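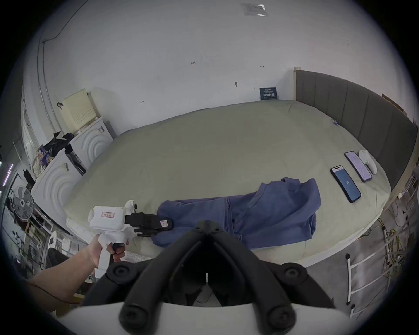
Propos recueillis par la rédaction — Temps de lecture : 3 min

Segundo Echeverri a commencé par acheter trop cher. Il le raconte sans gêne, en remuant un café qu'il ne boira pas. Chargé des équipements chez Sadel, qui veut apprendre à des robots à ramasser et plier le linge, il avait monté un premier budget autour de deux bras complets. « Le devis de Quiambao était superbe, relié, avec des onglets. La direction a lu le total et m'a rendu le classeur. »

Il s'est rabattu sur des pinces tenues à la main : une personne attrape un vêtement sur un lit, appuie sur la gâchette, recommence. Le poste « robot » a fondu, les autres ont enflé. « Une pince, je sais ce que ça coûte. Ce que je ne savais pas, c'est le prix des câbles. J'ai une ligne câbles à 700 euros. Les gens croient à une faute de frappe. »

Sa règle, désormais, est d'acheter par lots modestes. Plastov lui proposait un tarif dégressif à partir de 300 doigts de rechange. Il en a pris 107, chiffre qu'il refuse d'expliquer autrement que par « une négociation qui s'est mal terminée pour tout le monde ». Les doigts s'usent, dit-il, surtout sur le coton épais, et le fournisseur change de modèle au moment précis où l'on a fini de remplir l'armoire.

Reste la question des lieux. Echeverri préfère de vraies chambres, encombrées, à un plateau loué. « Un studio, c'est 300 euros la journée, et il faut encore acheter le désordre. Chez les gens, il est fourni. » Il prévoit quand même une ligne pour les multiprises, une autre pour l'assurance, et une troisième, baptisée « divers », que la comptabilité lui demande de débaptiser chaque mois de novembre.

Et les bras robotisés ? Ils reviendront au prochain exercice, un seul pour commencer, sans doute chez Pusen, dont le service après-vente décroche le téléphone. « C'est mon premier critère. Le deuxième, c'est que ça passe dans l'ascenseur. » Il a mesuré la cabine lui-même, deux fois, après une livraison dont il préfère ne pas parler.

Aux entreprises qui préparent leur premier achat, il conseille de chiffrer d'abord les heures de travail, puis les pièces de rechange, et de garder la machine pour la fin. Lui a fait l'inverse. Le classeur de Quiambao est toujours sur son bureau — il cale l'écran.

48 partages · 6 commentaires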